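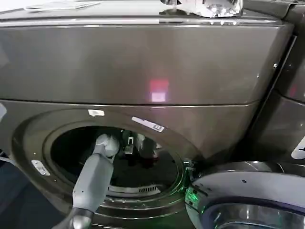

4. The build

4.1 Parts, and where they came from

I should say up front that Pritura was never a lab project. It started as a laundry helper that I wanted for my own apartment, then it got too big for the apartment, and so it moved to Sowerby, the shared workshop where I rent bench space. The whole thing has two arms, a camera up on the head and a small camera at the wrist, and I wrote most of the control code in the evenings (which explains some of the variable names in the release, sorry!).

The parts budget was 3000 dollars, not counting the arms, and I got closer to the limit than I wanted to. The biggest single cost after the computer was redoing the wrist mount. My first one flexed so much that the camera and the fingers disagreed about where anything was, and I spent most of January chasing what I thought was a software bug. Stiff metal brackets fixed it in one afternoon. If you build something like this at home, please start with stiff brackets!

The washer was the first thing I wanted to reach into, and it's a mean target. A dark glossy front throws back every light in the room, so the depth readings on it are full of holes, and the door opening is a dark circle inside a dark panel. I ended up ignoring depth on the front face completely and fitting the rim of the opening from the color image. The fit only needs part of the rim, and that matters a lot, because one arm or the other is nearly always in the way of the rest.

4.2 Control

All the planning runs on one desktop machine, using a package I call Deteck. It does three jobs: it finds the cloth, it picks a grasp point, and it checks the path for both arms before anything moves. I kept the path check deliberately dumb. Each link is a capsule, each obstacle is a box, and if a capsule touches a box the motion is refused. Fancier checking was faster on paper but I never trusted it with other people's projects sitting nearby.

Motions are capped at 800 steps per attempt. When an attempt runs past that I call it a failure and the arm goes home, even if it looked like it was just about to get there. I was tempted to be more generous with this and I'm glad I wasn't, the numbers would be impossible to compare.

4.3 Cloth on a chair

Chairs came in as a second target pretty early on. People leave things over the backs of chairs, me included, and a hanging cloth is a nicer starting point than a crumpled one. Gravity has already done half the sorting: the folds run straight down and the top edge is supported by something solid. The hard part is everything around it. A mesh backrest is half see-through, so the segmenter would happily grab the frame as a "fold", and a gray-beige cloth doesn't stand out much once the background is busy. Shelves full of bottles are about as busy as it gets, with hard vertical edges in every color you can think of.

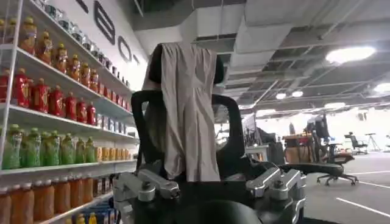 4.4 Collecting the wrist data

I recorded 2000 wrist images for training and kept 763 more aside for testing, all of them at Sowerby with whatever was lying around left exactly where it was. I thought hard about putting up a plain backdrop. A first model trained on plain walls was lovely at home and useless in the workshop, so I dropped the idea and let the clutter in.

Lighting was the other headache. The wrist camera tips upward a lot when the fingers come in low, and then the ceiling lights wash out whatever is next to them. I locked the exposure at first, which made the cloth far too dark, so the final setup lets exposure float and I normalize each crop afterward.

People walk through, too. The Grevska cloth labels have a "do not care" class for anything that moves in the background, and I used it for passersby. The planner never sees that class, and stopping for people is handled separately by the speed limits in 4.2's path check.

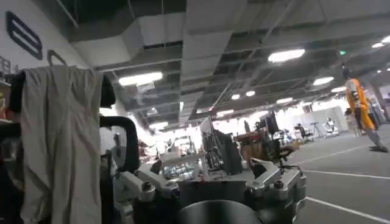
Figure 4. Wrist camera view over the gripper, with hanging cloth at left and the work area beyond.

Figure 4 shows why I crop before segmenting. The cloth takes up only the left side of the view and the gripper's own brackets fill a good part of the bottom, so a network fed the full image spends its effort on the wrong things. I mask the brackets with a fixed template (they don't move relative to the camera until the fingers open wide) and then crop to the largest soft region that's left. It's crude, and it fails when the cloth sits right behind a finger, a case I come back to in Section 5.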